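Search this site
Search
Go

26/12/2021
By Tia Haslam

Bench inspection checklist with comments: computer assembly area, Latby workshop

Scope: the assembly bench, its fixtures and the parts handled on it. Power supplies and packaging are covered on the Pultport sheet. Mark each item OK, Action or N/A. Comments are by the inspector unless initialed MW (Malcolm Whiteley).

1. Emergency stop
Button reachable from the operator position with nothing stacked against the box. Press, confirm the bench drops out, twist to release, confirm it does not restart by itself.
Result: OK.
Comment: Tested twice. Legend on the box is worn and should be replaced in February.

2. Framing and fasteners
Check aluminum uprights for movement by hand. Check corner brackets and end caps.
Result: Action.
Comment: One bracket took almost a full turn of the hex key. Retightened and paint-marked. MW: add paint marks to the remaining brackets at the next visit.

3. Floor and walkways
Free of screws, cable offcuts and packing foam.
Result: OK.

4. Static control
Wrist strap and mat tested at the bench tester. Log sheet signed for each shift.
Result: Action.
Comment: Log has 2 shifts unsigned. Strap and mat both pass.

5. Lighting
Minimum 2,000 lux at the board surface under the Bainbridge rules.
Result: OK.
Comment: Reading taken with the task lamp on. Without the lamp the bench does not meet the figure.

6. Molded panel
Raised blocks, tabs and slots free of cracks. No sharp edges where cables or chain pass across the face.
Result: OK.
Comment: Wipe down with a dry cloth only. The old solvent wipes have been removed from the drawer.

7. Memory modules and open case work
Case unplugged before any module is moved. Modules held clear of the processor when the cooler is off. Both slot latches open before insertion and closed after. Do not touch the contacts.
Result: OK, with comment.
Comment: Processor retention bracket to be checked before the cooler goes on. MW: fit the cooler last, as on the Manport builds.

Panel first, open case second:
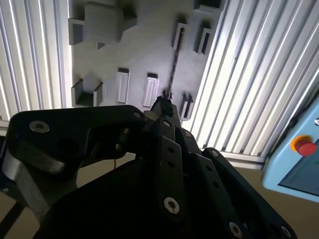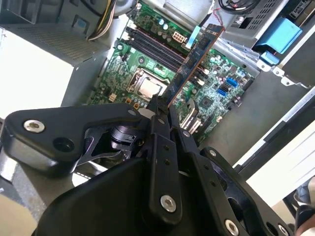 8. Sign-off
Items 2 and 4 to be rechecked by Malcolm Whiteley. Bench may stay in use in the meantime. File this sheet with the tester log — the previous one was kept separately and took a morning to find.

Contact | Copyright 2021 Latby | Back to top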